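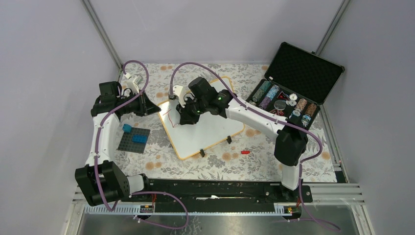 A whiteboard with a red line drawn on it, on a patterned tablecloth

Replica exchange is a sampling method used in computer simulations of molecules. Several copies of the same system, called replicas, are run side by side at different temperatures, and pairs of replicas are allowed to trade temperatures at set intervals. The method is used mostly for proteins, peptides and other flexible molecules whose shapes are slow to change in an ordinary simulation.

Background

A molecule in solution moves among many shapes, or conformations. Each low-energy shape sits in a basin, and basins are separated by energy barriers. At room temperature a simulated molecule may stay in one basin for the whole length of a run, so the averages taken from that run reflect only a small part of what the molecule can do. Raising the temperature makes crossings more frequent, but the results then describe the molecule at the wrong temperature.

Replica exchange combines the two. Hot replicas cross barriers, and the shapes they find are passed down to the cold replicas through swaps.

Procedure

Each replica is simulated independently for a short time. Two neighboring replicas are then compared, and a swap is accepted or refused by a rule that depends on their energies and temperatures. The rule is chosen so that every temperature keeps its correct statistical distribution. If the swap is accepted, particle velocities are rescaled to match the new temperature and the simulation goes on.

Swaps are normally tried only between neighbors, as the chance of acceptance falls quickly when temperatures are far apart. The set of temperatures is known as the ladder. A small peptide may need a ladder of 16 replicas, while a protein surrounded by water may need 70 or more. The number required grows with the square root of the number of degrees of freedom — a serious cost for large systems.

Variants

In Hamiltonian replica exchange, the replicas differ in their energy function and may all share one temperature. Selected terms, such as those governing the rotation of bonds, are weakened in the higher replicas. Solute tempering is a related form in which only the solute is effectively heated and the water is left close to normal, allowing a much shorter ladder.

Two-dimensional schemes vary temperature and energy function together.

Software

The method is available in most general simulation packages. Drotell, a package for peptides, includes a tool that spaces the ladder automatically from short test runs. Jurnlow handles solute tempering only. Trajectories from either program can be sorted by temperature with Fleltimeo. The Pisharody test set, last revised Jun 11, 2019, contains 900 starting structures and is used to compare exchange settings.

Limitations

A high acceptance rate does not by itself show good sampling. Two replicas may trade places back and forth without either one reaching the ends of the ladder. For this reason, round trips between the lowest and highest temperatures are often reported as well.

See also

Simulated tempering
Metadynamics
Umbrella sampling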